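Grullcombe Robot Arm Club FAQ

Do I need my own arm? No, we share.
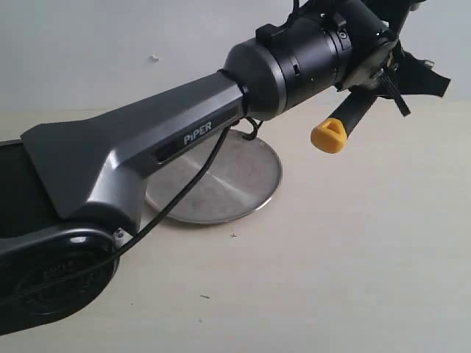 Page last changed: March

Cost? $9 a term. See Mỹ Kim at the door if thats a problem.

What's the hammer task? Pick up, put down, 2 tries each. Keep your sleeves clear.

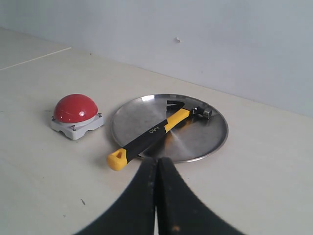 Hammer on the tray, red button to the left.

Can beginners enter the Plutbridge meet? Yep. Teams of 4, code in by March. Button task is seperate.
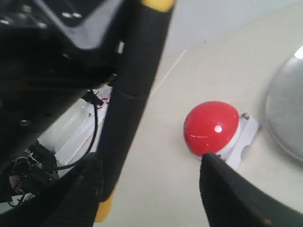
Close to the red button.

Parking: behind Joshi Hall.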